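Bring Back the Outdoor Rink

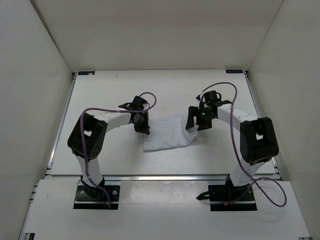
A small white cloth on a white tabletop, with two robot arms over it.

I have watched hockey in buildings that hold more people than the county I grew up in, and I've enjoyed nearly all of it. But the best game I saw last winter was played at Tardale, on a flooded ball field, under four light poles, with the snow coming in sideways and a dog barking from the back of a pickup the whole second period. I drove home with the heater on full and couldn't feel my feet until the highway. I'd go again tonight if there were ice!

So let me make the case for it. I think every amateur league in cold country should play at least one full weekend outdoors each season, real games that count in the standings, and I think the leagues that say it can't be done should go take a look at how Tardale does it.

Start with the ice, since that's where all the arguments start. Yes, it's slower. Yes, it chips, and in the corner nearest the parking lot there was a ridge that sent the puck up over people's sticks all afternoon. Plurkis had come to town with the fastest forwards in the league and spent the first ten minutes losing the puck off their own skates. You could see them getting mad about it. And then you could see them figure it out, shorter passes, heads up, somebody always coming back to help, and by the third period they were playing the prettiest hockey I've seen from that club. Indoors they'd have just skated around everyone. I loved watching them have to think.

Hockey came from ponds and rivers and frozen harbors. The first Winter Olympic tournaments were played in the open air, and the weather had its say in those too. Players shoveled between periods for generations and still managed to turn out great teams. I'm not asking anybody to give up the indoor rink (my own Tuesday-night knees are very grateful for smooth ice, thank you, whatever night the league puts us on). I'm asking for 2 days out of a long winter.

Then there's the crowd. Tardale had 350 people standing on packed snow, which for that league is enormous. Peltholm, with a perfectly nice heated arena and a snack bar that does a very decent chili, gets 120 on a good night. Part of that is novelty, sure. But part of it is that you can walk up to an outdoor rink. There's no lobby and no ticket window. Kids drift over from the sledding hill, stay for a period, drift off and come back with their cousins. I talked to a couple who had lived across the street for years and had never seen a hockey game, and they were hollering at the referee by the end like they'd been born to it.

The serious objection is money, and I don't want to wave it away. A thaw can wipe out a weekend, and then you've got visiting teams with motel rooms and no game. Tardale handles this by keeping the indoor slot on hold until noon the day before. If it's too warm, everyone moves inside and they try again in February. It costs them a little, and they make it back on hot chocolate and the raffle.

Others say it isn't fair to decide standings on bad ice. I just don't buy it. Both teams skate on the same sheet, and they switch ends. For the Ingvarsson Cup final a few seasons back they even stopped halfway through the third period to trade sides, on account of the wind, and I never heard a single complaint from either bench. Football plays in mud. Baseball plays into the sun. We can handle a bumpy corner.

The league meets in June to draw up next winter's schedule, and Peltholm has a pond behind the middle school that freezes hard by the holidays. It's got a road right up to it and a warming hut with a stove. I've already offered to bring my own shovel, and I know where I can borrow a few more.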